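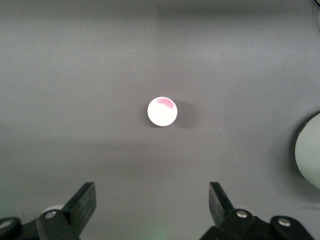
Club News / Minutes

Kaluseck Table Tennis Club
Minutes of the Annual General Meeting
September 29, 2018, Ashworth Hall, upstairs room

Chair: Graham Bainbridge
Minutes taken by: Jarrah Tipoki
Members present: 25
Apologies: as listed on the sign-in sheet

1. Opening

The chair opened the meeting and confirmed that enough members were present for votes to count. The agenda was accepted with one change. The item on the Vurkham match was moved ahead of the item on fees so that the visiting players from Vurkham could leave early.

2. Minutes of the last meeting

The minutes of the March meeting were read. One correction was made: the new nets were bought by the club and not donated, as the minutes had said. With that change they were approved.

3. Matters arising

The lock on the equipment closet has been replaced. Keys are held by the chair and the secretary. A third key will be cut for the junior coach.

The loose floorboard near the back wall has been reported to the hall office twice. The office has said it will be fixed when the hall is closed for painting. Graham will ask for a date in writing. Until then the table nearest the wall stays folded on club nights.

The lost property box is full again. Anything not claimed by the end of next month goes to the thrift store.

4. Match against Vurkham

The yearly match will be played at Ashworth Hall this season, as Vurkham hosted last time. Format will be the same as before: teams of six, singles first, two doubles matches to finish. Vurkham asked whether juniors could be included in the teams. After some discussion it was agreed that each side may name up to two juniors, but they must be on the list a week ahead.

Food was discussed. Last year there was far too much potato salad and not enough of anything else. A sheet will go up by the door and people should write down what they are bringing.

The players from Vurkham thanked the club and left at this point.

5. Fees

The chair proposed raising the yearly adult fee from 30 dollars to 40 dollars. Hall rent has gone up and the club has been covering the difference out of savings. The junior fee would not change.

Several members spoke. One felt the increase was too much in a single year and suggested going up in two steps. Another pointed out that the fee had not moved in a long time and that most clubs nearby ask for more. There was a question about whether people who join halfway through the season pay the full amount. They do at present, and the meeting felt that this was unfair.

Vote on the increase: carried, with 11 members against or abstaining. It takes effect in the new season. Members who join after the winter break will pay half. Jarrah will rewrite the membership form to show this.

6. Equipment
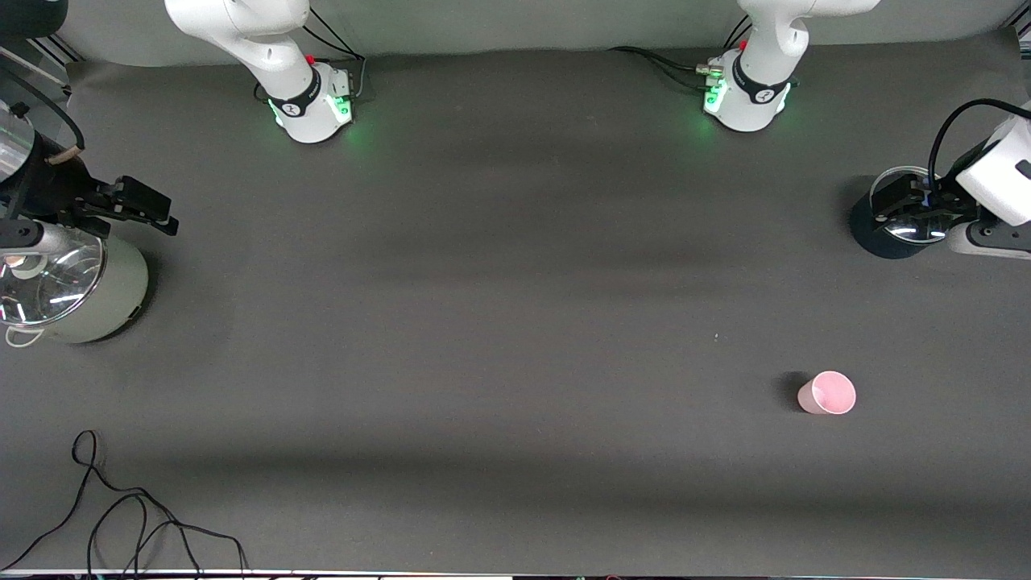
The chair went through what needs to be bought before the season starts. Practice balls are the main cost, as they are every year. The last batch came from Netach and members were split on them. Some found them fine for drills. Others said they went soft too quickly and the seams could be felt on a slow serve. It was agreed to order one more box from Netach for beginners' night and to try a different supplier for matches.

Members are asked again to pick up balls from under the radiators at the end of the night. Stepped-on balls should go in the trash and not back in the bucket.

Two of the barriers are torn and can be patched with tape for now. The older scoreboard is missing its number 7 – a spare card will be made. The ball machine was not discussed for lack of time and goes on the next agenda.

7. Club nights

Beginners' night has been busy and the regular players have had long waits for a table. Three ideas were put forward:

Start beginners half an hour earlier.
Limit games to best of three when people are waiting.
Use doubles on the end table all evening.

The first two were agreed. The third was not popular and was dropped. Jarrah will put the new times on the notice board and on the website.

There was a complaint about street shoes on the playing floor. The rule is already on the wall but can't be seen when the door is open. The sign will be moved.

8. Junior coaching

The junior group will run again through the winter. Parents have asked for a clear finish time, as sessions have tended to run over. The finish time is now fixed and the lights at that end will be turned off. A parent must come inside to collect any child under twelve.

Bats can be borrowed from the club for the first few weeks. After that juniors should have their own. The chair will write a short note on what to buy, as several parents spent a lot on bats that were too fast for a new player.

9. Election of officers

Graham Bainbridge was willing to stay on as chair and was elected with no other names put forward. Jarrah Tipoki was elected secretary on the same basis. The post of match captain is still open. Anyone interested should speak to the chair before the Vurkham match – it mostly means phone calls and filling in the result sheet.

10. Any other business

A member asked about parking behind the hall. The spaces by the kitchen door belong to the hall staff and must be left clear.

It was asked whether the club would hold a handicap tournament again. There was support for this but no one to run it. Held over.

The next meeting will be in March, in the same room. The chair closed the meeting and the chairs were put away.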